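Clelport Homebrewers - General list
Subject: Re: Keeping the Bedstead yeast going over winter
From: Annatjie Venter
To: clelport-brew

Zamfira Ciobanu wrote on July 22, 2022:

> Hi all,
>
> I have one jar left of the Bedstead yeast that Thulani passed around
> in February. It has been in the back of the fridge under beer since
> my last batch, and that batch was a bit sharper than the ones before
> it. I don't know if that is the yeast getting tired or me.
>
> I can't brew again until the shed has power, so the jar is going to
> sit for a while yet. Reshma told me some people on the list keep
> theirs on slants. I've read a few pages on it and they all seem to
> assume a lab. Is it worth doing for one strain? And if I should just
> be rinsing the slurry and putting it in a clean jar, somebody please
> say so and save me the trouble.
>
> Also, does anyone still have the first-generation stuff? I would
> rather start from that than from mine.
>
> Zamfira

Hi Zamfira,

Answering the last part first. Thulani has none left. I have three slants made from the original vial and you're welcome to one. Lwazi may have a jar but he has been repitching it since summer, so it will be in the same state as yours or worse.

On the sharpness, I wouldn't blame the yeast straight away. Bedstead throws a bit of tartness if it is pitched cold, and your shed in June would have been cold. Pour off the beer from the top of the jar and taste that. If it is clean and just flat, the yeast is probably fine. If it has gone vinegary or smells of band-aids, tip the lot and wash the jar with something stronger than you think it needs. Taste is a better guide than colour. Old slurry always goes a bit brown.

Rinsing: I used to do it and have stopped. You pour in boiled and cooled water, let it settle, pour off the cloudy middle layer, and what you end up with is yeast sitting in water with nothing to protect it. Leaving it under its own beer is less work and the alcohol and low pH keep most things out. The rinsed jars I kept never lasted any longer than the unrinsed ones. Lwazi will disagree with this and he can say so himself.

Slants are worth it for one strain if you like the strain and can't buy it. You can't buy Bedstead. If it were something off the shelf at Wakeo I would tell you to spend the money on a fresh packet.

What follows is how I do mine at the kitchen bench. It doesn't need a lab. It does need a pressure cooker, and I wouldn't try it with a plain saucepan, as boiling does not kill spores and you will find that out in a fortnight when the tubes grow fur.

Tubes

Get the glass ones with screw caps and a liner that can take the heat. The plastic ones with push caps are for something else. Wide tubes are easier to get a loop into than narrow ones. Wash new ones anyway.

Medium

Light dry malt extract in water, at the same strength you would use for a weak starter, plus agar. Use agar powder from the Asian grocer. Check the packet for sugar and flavouring - the dessert mixes sit on the same shelf and the packets look very similar. I bring it to the boil in a jug on the stove, stirring the whole time, until the agar has gone clear. It boils over with no warning, so use a bigger pot than seems sensible.

Fill each tube to a quarter or so. Caps on loosely. If you screw them down before they go in the cooker, you will be cleaning malt and glass off the inside of it.

Cooking

Stand the tubes upright in a tin can on the trivet, with a bit of foil over the top to keep drips off. Full pressure, and give it as long as you would give a jar of beans. Then turn it off and leave it alone until the pressure has dropped by itself. If you vent it the tubes will boil and the medium goes up into the caps.

While they are still runny, tighten the caps and lean the tubes on something so that the medium sets at an angle. I use a folded tea towel. A wooden spoon rolls. Once they have set, leave them out on the bench for several days before putting any yeast near them. Anything that grows in that time was already in there, and that tube goes in the bin.

Transferring

Close the windows and turn off the fan or heater. Wipe down the bench. I work next to a small spirit burner, with the sanitiser well out of the way if it is an alcohol one. Flame the loop until it glows, let it cool inside the neck of the fresh tube, touch it to the yeast, and draw it up the slope in a zigzag. Flame the lip of the tube, cap back on, loop back in the flame. Don't put a cap down on the bench. Hold it in the crook of your little finger. It feels ridiculous the first few times and then you stop noticing.

Practise the hand movements with empty tubes and no flame.

Get a proper rack before you start. I went without one for my first lot and had tubes in mugs, in an egg carton and in the cutlery drainer, and I knocked over the mugs. The moulded plastic ones are cheap. Check the hole size against your tubes before you pay. A bright colour is handy, too, if your benchtop is pale and your eyes are like mine.

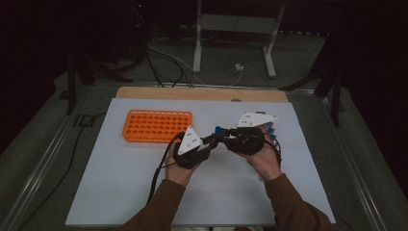 Bright orange rack on a white work surface.

Leave the caps a touch loose for the first few days while it grows, at room temperature and out of the sun. You should see a creamy smear following the line of the loop. Any spots off to the side, or anything green, pink or shiny in a way the rest isn't, means do it again. Then tighten the caps, wrap them in a strip of tape and put them in the fridge door. Mine get moved onto fresh medium twice a year. I have left one longer than that and it came back, but slowly.

Label them on the glass and not on the cap. Caps get swapped. Strain, date, and which slant it came from.

Stepping up

This is the part that catches people. A smear of yeast is very little yeast and it cannot go straight into a fermenter. I go in 4 steps. First a bit of sterile wort poured into the slant itself and swirled, then that into a small jar, then a larger jar, and the last one is 720 mL in a flask on the stir plate. By then it looks like any other starter, and for an ordinary strength bitter it is enough. For anything bigger I chill it, pour off the liquid and go again. Allow more than a week for the whole business, and longer if the kitchen is cold. Taste the liquid from the last step. If it tastes like poor beer, carry on.

Bedstead is a slow starter off a slant. My notes for the last one say 146 hours from the first wort to a proper krausen in the flask, and I had nearly given up on it by the middle. After that it behaved just as it always has.

If all of that is more than you want to do, keep the jar as it is, open the lid every so often to let the gas out, and make a starter from it in spring. You will most likely get beer.

I can leave a slant with Reshma at the Dlamini shop, as she is there most mornings and they have a fridge out the back. Let me know which week suits. I'd like the tube returned eventually, they have gone up in price.

One question back to the list. Has anybody tried freezing with glycerine in a normal household freezer? Mine is frost-free and I suspect the warming cycle would finish them off. I could put the vials in an esky inside the freezer, but that means giving up the room I use for hops.

Annatjie

_______________________________________________
clelport-brew mailing list
To leave the list, send a message to the list address with the word unsubscribe in the subject line.
Please trim your quotes when replying.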